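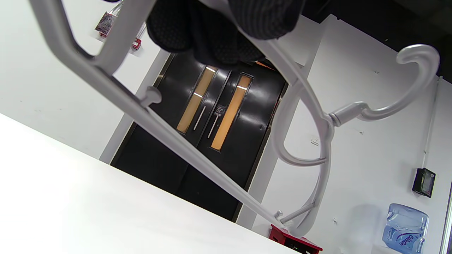 Hi, and welcome to Trakar! I'm Nele Postma, and together with Boyang Yan I plan walking trips in the hills behind Kirkanville. We started with one route, a borrowed van and a very optimistic idea of how much rice eight people can eat after a day on the Burkum ridge (a lot more than we packed, sorry again to that first group).

Boyang grew up on the far side of the ridge and knew the old mule track before it was on any map I could buy. I came for two weeks one August, got rained into his aunt's guesthouse for most of it, and went home with a notebook full of half-drawn paths. The next spring I was back, and we walked every one of them. Some were lovely. One ended in a bog.

These days we have 19 routes, from an easy afternoon along the Ding river to the full five-day crossing. The top of the crossing sits at 1,768 meters, and the hut where we sleep the night before is at 1,207, so that morning is a real climb! We leave at 5 a.m. with headlamps and stop for tea at the second cairn, where the wind usually drops for a bit.

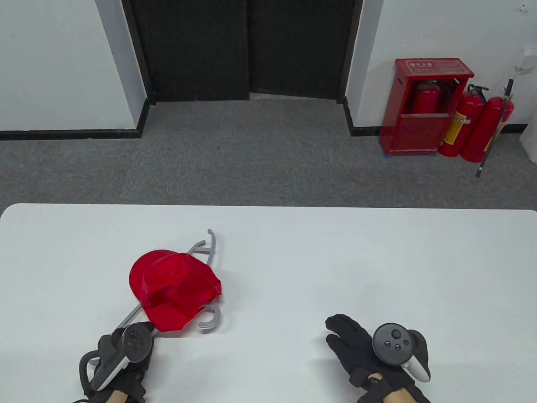
Red cap on the table

Our groups stay small, never more than eight guests, and one of us always walks with you. Kyung-hwa Ji joined as our third guide and does most of the spring flower walks - ask her about the yellow poppies and you'll be standing there a while. Lingyun Cai handles bookings, bus times and the million emails about boots. (Short answer: the ones you've already worn in.)

We stay in family guesthouses and pay them directly, the same rate all year. Dinner is whatever is cooking. If you don't eat meat, tell Lingyun when you book and she'll call ahead, but the upper hut really only does noodles, eggs and pickled cabbage, so bring snacks you like.

We don't run in January or February. The track ices over past the bridge and the hut closes anyway, so that's when Boyang fixes packs and I redraw the route notes. If you've walked with us and spotted a fallen marker or a new fence, please write! Half the corrections in the current notes came from guests.

The office is upstairs from the bakery in Kirkanville, two minutes from the bus stop. Come by after 4 p.m. and somebody will usually be in, with a map already open on the floor.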